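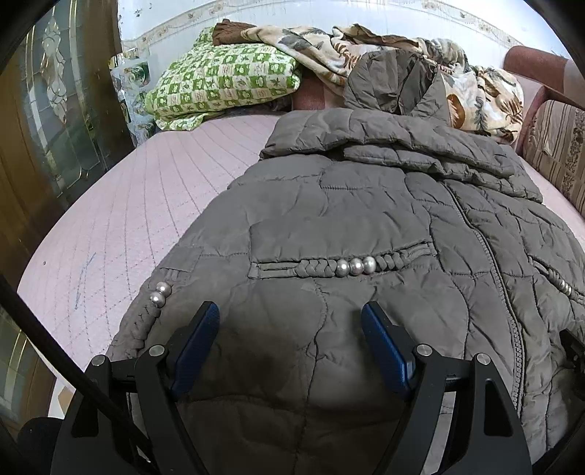 Open Day at Kitimwood: Frequently Asked Questions

Updated for the January visit. If your question isn't covered, write to the front desk and Impi Kallio will get back to you.

What is the open day about?

Kitimwood works on robot handling of clothes and bedding. On the open day you can see how people record folding tasks with hand-held grippers, and how those recordings are later used to train a robot arm. There is a short talk, a demonstration, and time to try a gripper yourself.

How long does it take?

Plan on about 2 hours. The talk comes first and the demonstration follows. You can leave after the talk if you like, but we can't let people in once the demonstration has begun.

How many people are in a group?

Each group has up to 16 visitors. If your party is larger, book two slots.

What will I see being handled?

Jackets, mostly. A puffer jacket is a hard thing for a two-finger gripper. The fabric is smooth, the filling gives way, and the hood never lies the same way twice. Many recordings are made on an ordinary bed with the blanket and pillow left on it, and the jacket may lie on its front or its back.
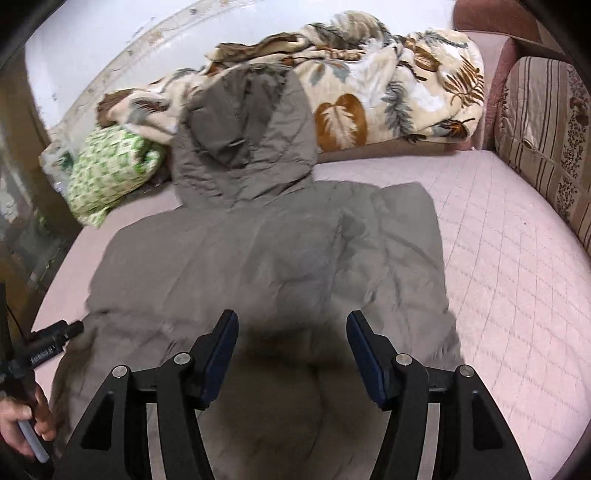 Photo: Kitimwood / Abenezer Moges

Why use a hand-held gripper and not the robot?

Speed, mainly. A person can carry a gripper into any room and start work. The fingers stand in for the robot's fingers, so what the camera records is close to what the robot will see later. Moving an arm into a bedroom takes most of a morning.

Will there be a robot arm too?

Yes. The arm is in the main hall and runs a sleeve fold at the end of the visit. It is slow, and it sometimes drops the sleeve. When that happens we let it try again.

Can I try a gripper?

Yes, one person at a time. You squeeze to close the fingers and let go to open them. Take off rings and bracelets first. Visitors under 16 need an adult with them.

Are my attempts recorded?

Only if you sign the form at the desk. Without a form, the recording is switched off. Signed recordings join the Surkix set, which had 384 jacket sessions at last count. You can ask us to remove yours later — keep the number printed on your copy of the form.

Can I bring my own jacket?

You can. Please empty the pockets. We don't take leather or anything that sheds. Beads, cord trim and chunky zippers are fine and we are glad to get them, but we can't pay for a trim that comes loose.

Can I take photos?

Yes, in the hall and in the demonstration room. Please don't photograph the computer screens.

Is there parking?

There are 20 spaces behind the building. When they are full, use the street on the north side.

Who do I ask about using the recordings?

Abenezer Moges handles those requests. He is at the desk by the exit until the last group leaves.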